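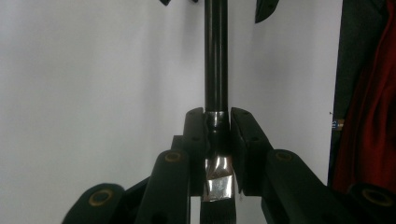 *夹爪夹住画笔的金属箍，Prultent 开放日，七月*

我先说明一下，我的中文还在学习，这篇是我自己写的，没有请人修改。如果有的词用得奇怪，请在留言里告诉我，我会改的。上次有一位读者告诉我“参观”和“观看”的区别，我一直记得。

七月的时候我去了 Prultent 的开放日。这家公司在 Jerkmont，从我住的地方坐火车要两个小时，中间还要换一次车。我本来有点犹豫，因为天气很热，而且我对机器人的了解大部分来自视频。但是我的朋友 Yara Bitar 在他们那里工作了一年多，她邀请我好几次，我每次都说“下次”，这次不好意思再说了。

## 到达

公司在一栋旧楼里，叫 Whitlock 楼，以前是做窗帘的工厂。楼梯很宽，扶手上有很多层油漆，电梯只运货。门口的桌子上放着名牌，要自己写名字。我写了中文名字，负责登记的先生看了很久，然后很有礼貌地问我怎么念。我念了两遍，他跟着念了一遍，声调比我的还准。

来的人比我想象的多。有学生，有带孩子的父母，有几位看起来是同行，他们不看介绍牌，直接蹲下来看桌子下面的电线。我属于不蹲下来的那种人。

开放日分成几个房间，你可以按顺序走，也可以随便走。我随便走了，结果同一个房间进去三次，有一个应该看的房间没有看到。Yara 后来说那个房间最好，里面有一台会叠毛巾的机器。我只好相信她。

## 画笔的房间

我在二楼的一个房间待的时间最长。房间的主题是“拿工具”。我以前觉得，机器人拿一个杯子和拿一支笔应该差不多，都是拿。Yara 说完全不一样。杯子拿起来以后，任务差不多完成了；笔拿起来以后，任务才开始。你要用笔的另外一头去碰别的东西，所以夹的地方、夹的角度、夹得多紧，后面都会受影响。

他们用的是一种拿在手里的夹爪，黑色的，两个手指，后面有连杆，连杆的关节那里有黄铜颜色的小圈。内部叫它 Girer。我问这个名字是什么意思，Yara 说她来的时候就叫这个，大概是一个缩写，但是缩写的是什么，办公室里有两种说法。

操作的人握着 Girer 去做动作，动作被记录下来，以后给机器手臂学习。对我这样的外行来说，这是那天最容易懂的部分：先由人用同样的“手”做给它看。我以前以为工程师要把每个动作都写成程序，坐在电脑前面，一行一行地写。这样的工作当然也有，可是那天在这个房间里，大部分人是站着的，手里拿着东西。

任务是夹起一支画笔，让它保持竖直，笔毛向下。画笔的木头或者塑料的杆子（我没有问是什么，摸起来很滑）比较难夹，因为又圆又光。所以夹的位置很有讨论的价值。有的操作员喜欢夹在杆子上，有的喜欢夹在金属的那一段，就是把笔毛固定住的那一段。我查了词典，中文可以叫“金属箍”，也有人叫“口管”。我觉得“口管”很好听，可是我不确定普通人说不说这个词。

夹在金属箍上的好处，是离笔毛很近，笔不容易左右转动。坏处是这一段不是一样粗的，下面变宽、变扁，手指里面的软垫不一定贴得好。Yara 给我看的时候，我把脸靠得很近，她说：“你可以离远一点，它又不会跑。”

还有一个我没有想到的问题，就是反光。金属箍很亮，像一面小镜子，会把周围的东西照进去，包括夹爪自己。Yara 说，摄像头看到的金属箍每次都不一样：有时候是白色的，有时候几乎是黑色的，看旁边有什么。人看到这样的东西，不会觉得奇怪，我们知道它还是那个箍。机器需要看很多次才知道。我问她很多次是多少次，她说光是画笔这一项，他们已经录了200多次，还不够。

我听到这个数字的时候想到我学声调的时候。我的老师让我读“买”和“卖”，我想也是读了这么多次。现在我去市场，有时候还是会把卖东西的人弄糊涂。

## 我自己试了

参观的人可以试一试，要排队。排在我前面的是一个小女孩，七岁，她告诉我她的年龄的时候很骄傲，好像这是一个资格。她第一次就夹起来了。她的爸爸给她鼓掌，操作员也给她鼓掌，我也鼓掌了，心里有一点紧张。

轮到我了。Girer 比我想象的重一点，握住的时候手腕要用力。你按下去，手指就合起来，松开，手指就打开，道理很简单。可是因为你的手离画笔有一段距离，你对力气的感觉会变得不清楚。我用自己的手拿笔的时候，从来不想“我现在用了多少力”。用夹爪的时候，我一直在想。

第一次，我夹得太松，笔慢慢地歪了，像一个在火车上睡着的人。第二次我夹得很紧，笔是直的，但是我抬得太快，碰到了旁边的杯子架。操作员说没关系，这样的记录也有用，他们会标注为失败。我问：“那我的失败会留在里面吗？”他说开放日的不留，只留员工的。我不知道应该高兴还是可惜。

第三次比较好。我让笔停在桌面上方，从一数到九，那是他们的要求，数完才可以放下。数到七的时候我的手开始抖。我用中文数的，因为我练习的时候习惯用中文数数。后面的一位老太太听见了，就跟着我一起数，发音非常清楚。她告诉我，她年轻的时候在天津住过。我们后来在走廊里聊了很久，聊天津的早饭，跟机器人一点关系也没有。她记得煎饼的价格，我不好意思告诉她现在的价格。

## 机器手臂的演示

下午三点有一个演示，在楼下的大房间。手臂固定在台子上，装着差不多的夹爪，要拿一支画笔，在纸上画一条直线，然后把笔放回去。大家围着绳子站着。开始以前，工程师说了一段话，提醒我们这是正在研究的东西，不是产品，可能会失败。

第一次它拿起来了，可是拿起来以后笔的角度有点斜，线就画得一边粗一边细。有人小声说像书法。工程师听见了，说：“谢谢，我们会写在报告里。”第二次，手臂伸到笔的上面，停住了，停了很长时间。整个房间都很安静，连小孩子也不说话。然后它又退回原来的位置。工程师按了一个按钮，解释说它对自己看到的位置没有把握，所以选择不动。

我很喜欢这个解释。在课堂上，我也常常这样：老师问一个问题，我知道大概的答案，但是对量词没有把握，我就选择不动。

第三次它画了一条线，从纸的左边到右边，比较直。放回去的时候，笔杆碰了一下笔筒的边，可是还是进去了。大家鼓掌的声音比我想象的大。站在我旁边的一个男孩子说“就这样？”，他的同学说“你画一个给我看看”。他们后来真的去借了一张纸。

## 和 Yara 聊天

演示结束以后，Yara 带我去员工的厨房喝茶。我问她，天天录同样的动作会不会无聊。她想了一下，说头几个星期很无聊，后来开始注意小的东西，就不那么无聊了。比如同样一支笔，上午和下午影子的方向不同；比如自己累的时候，夹的位置会不知不觉地往上走。她能看录像猜出来是哪一位同事录的，只看夹爪靠近笔的方式。有的人很直接，有的人会先在旁边等一下。

她说她自己是等一下的那种。我认识她很多年，我觉得非常准确。

我还问她，为什么选画笔，不选更有用的东西，比如螺丝刀。她说螺丝刀也有，在另外一个组。画笔的意思在于它一头硬，一头软，碰到纸以后软的一头会变形，这个变形不好预测。以后如果做清洁、涂胶、刷油漆这样的工作，都会碰到类似的问题。她说得很快，中间用了几个我不懂的词，我写在手机里，回家查了。“柔性”这个词我现在会用了。“末端执行器”我会写，但是说的时候舌头还有困难。

茶喝完的时候，她的同事进来找胶带。他听说我在学中文，就问我“机器人”为什么有一个“人”字，它明明不是人。我说我不知道，也许只是翻译的时候这样选了。他说他觉得不公平，洗衣机没有“人”，汽车也没有“人”。我到现在也没有想出好的回答。如果有读者知道这个词的来历，请写给我。

## 一些给想去的人的信息

开放日不收门票，但是要提前在网上报名。楼里不太凉快，请带水。二楼可以拍照，楼下的大房间在演示的时候不可以用闪光灯。从 Jerkmont 火车站走过去要穿过一座桥，桥上没有树荫，我回来的时候选择了公共汽车。司机不找零钱，这一点我是上车以后才知道的，一位也戴着名牌的先生帮我付了。如果您看到这篇文章，我还欠您车费。

Yara 说冬天可能还有一次，到时候画笔的房间会换成厨房用具。我已经跟她说好了要去，而且要先去看叠毛巾的机器。

回家的火车上，我拿出自己的圆珠笔，用两个手指夹着，想看看能不能一直保持竖直。过了第一站就掉了，滚到了对面的座位下面。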